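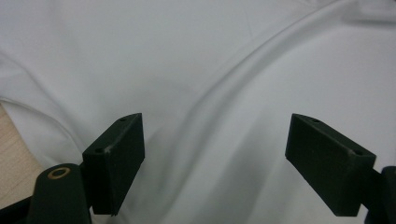 Folding is the bit of the laundry unit everyone thinks they can skip, so I've put it first. Before you fold anything you need to read the cloth, and white fabric is a good teacher for that once you get your eye in. Look for the ridges first. A long curved fold like the one sweeping down from the upper right catches the light along its top and has a darker band running beside it, and that pair — bright line, dark line — is how you find the fold when there's no pattern to help you. The flatter stretches hardly shade at all. Start smoothing from a flat bit and push towards the ridge, with the side of your hand if you can, and don't tug at the corners (I still do this at home and I still regret it!).

This website uses cookies to improve your visit. By continuing you accept our cookie policy. Accept | Manage settings

Now, the crumpled pile. In August I gave the Foulkes group a heap of things each and said "get on with it", and most of them went straight in and folded whatever edge came to hand. You end up with a lumpy parcel and a corner poking out. What I'd like from you this time:

Lift the cloth by any edge and let it hang.
Slide your fingers along that edge until you reach a corner.
Keep hold of it and go along the next edge to find its neighbour.
Lay it down, smooth it out, then halve it, and halve it again.

If there's a print or some lettering, decide now whether it goes inside or outside and stick to that for the whole pile. I like it outside, so I can tell things apart on the shelf, but the Drestico booklet says inside and I won't mark you down for either.
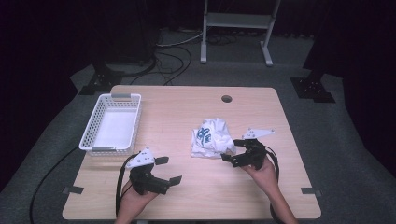
Fig. 2. Crumpled cloth with blue print, empty basket to the left.

Basket to one side, please, and the middle of the table for the folding. You'd be amazed how many people plonk the basket down right in front of them and then have nowhere to work! Folded things go in flat, biggest at the bottom, and leave the handles clear so your fingers can get in. For next time read section two of the Drestico booklet and bring one tea towel from home, any size, unironed.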